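Weeknight Cooking Board > Kitchen Talk > Dishes and Tables

Thread: Anybody else downsize their dinner plates?

plumandpepper
So my sister Abimbola Abubakar talked me into getting rid of our big dinner plates, and I've been on the small ones since June. I want to hear from people who stuck with it, because my household is split right down the middle.

The old ones were a set from Trestov, huge white things that barely fit in the dishwasher. You had to tilt them and then the top arm would hit the rims and clack all night. The new ones are fine! I like them! But my husband says he's eating off a saucer, and he goes back for seconds every single time, so I'm not sure what we've gained besides dishwasher space (which, okay, is a lot).

I'm also stuck on color. White is safe, but I keep looking at purples. Would you get tired of it?

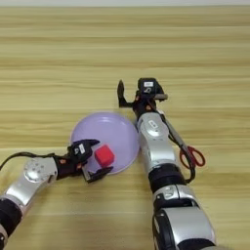

lavender on light wood

What do you all think, is that too sweet for every day? My mother thinks colored plates make food look sick. She has said this about blue, green, gray, and one very nice speckled brown.

oyelaran_o
Your mother has a point on blue. I had a blue set and scrambled eggs looked terrible on it. Lavender I could live with. Anything with tomato would look great.

The size thing I'm going to argue with, though. I cook for four and I went the other way, bigger plates, because rice and stew on a small plate ends up on the tablecloth. You need room to push things around.
- Olanrewaju Oyelaran

gravyboat_gwen
Hard disagree with Olanrewaju, that's what shallow bowls are for. We eat almost everything out of pasta bowls now and I've got my flat plates down to toast and sandwiches. Get the pasta bowls!!

oyelaran_o
I don't want to cut a pork chop in a bowl, Gwen.

gravyboat_gwen
You cut it in the kitchen and then you put it in the bowl.

oyelaran_o
Then it's cold by the time I sit down. No thank you.

plumandpepper
Ha, okay, you two. We do have bowls, and I'm with Olanrewaju on the pork chop. Soup and noodles yes, anything with a knife no.

Back to color for a second, because I went over to the Ekpo outlet on Wednesday and they had a whole shelf of seconds. The purple was marked way down and the white wasn't marked down at all. I stood there forever. I put them in the cart and took them out again. The lady at the register asked if I needed help and I said no, I just needed a minute, and then I bought a colander.

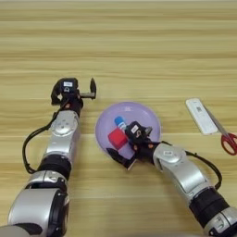 Do matte plates show knife marks worse than shiny ones?
Mine did, mostly gray streaks from the cutlery, and a paste of baking soda and water took nearly all of them off.

That was from my own notes, by the way, I went and looked up what I wrote after the last matte set I owned. I'd forgotten I even had the problem.

dishpan_dan
Bar Keepers Friend is faster than baking soda on those streaks, but go easy. I scrubbed one so hard I left a dull patch and now it's the plant saucer.

Also, check the foot on the bottom before you buy seconds. Run your thumb around it. I bought a stack of Barnarska ones with a rough foot, and every plate scratched the one under it. I put paper towels between them for a year before I gave up and donated the lot.

gravyboat_gwen
Paper towels for a year, Dan! Felt circles! You can get a pack of 100 and cut them down.

dishpan_dan
I wasn't going to put clothes on my plates.

oyelaran_o
Since we're giving advice, weigh them too. I put one of my old plates on the kitchen scale after my daughter complained about setting the table, and then I tried one of the cheap melamine ones from Evano at 146 grams. She's seven and she can carry the stack now. I still don't love how a fork sounds on melamine, but she sets the table without being asked, so I've stopped complaining.

plumandpepper
Good one, I never thought about weight. I'm going back for the purple. If my mother says anything I'll serve her on the white. 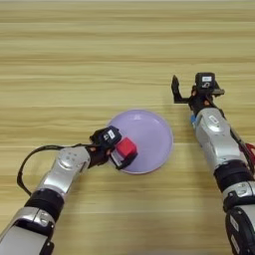

More threads in Dishes and Tables
Wood table and hot pans, what are you using for trivets? (163 replies)
Mixing two half sets, yes or no
Best way to store platters in a short cabinet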